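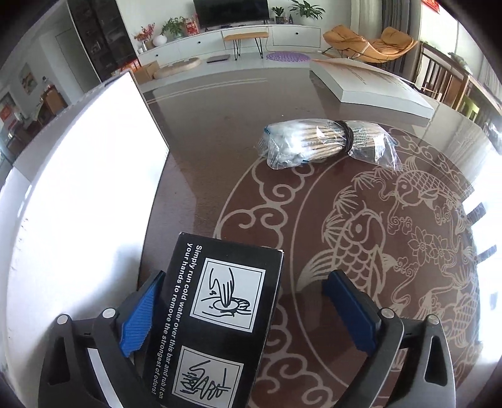

Reopening this one, sorry! Despina Todorova closed it on Tuesday as "grip force corrected," and the force is fine, but the put-away routine still can't sort a living room table to save its life. After the Memus update I gave it 194 pick attempts on the kind of stuff people really leave out. Boxes are great now. A slim black one with printing down the edge, the bar you rub on your hands under cold water to get odors off, is about as easy as it gets: flat sides, stiff, stands up straight between the blue pads. Then you get to the paintbrushes in the clear plastic bag and everything goes sideways — it plans on the bag one time and on the handles the next, and on a glass top with koi printed underneath I'm pretty sure the depth estimate is landing on the fish.

What I've tried so far:

Dropped the approach speed to 800 in the Windar panel. Slower, same misses.

Turned off the surface pattern filter, restarted, turned it back on. No change.

Put a plain tablecloth down. Way better on boxes and lids, still bad on bags (and who wants to keep a tablecloth on for the robot?).

Folasade Osagie asked in the last comment whether I'd call it ready for chores. For boxes, sure, I'd let it clear a table while I make coffee. For anything in clear plastic, no way, I'd be faster doing it myself with 2 fingers.

Could someone check whether the Stakis depth model ever saw glass tables? Logs are attached, build 1000. Leaving this open at high priority until I hear back.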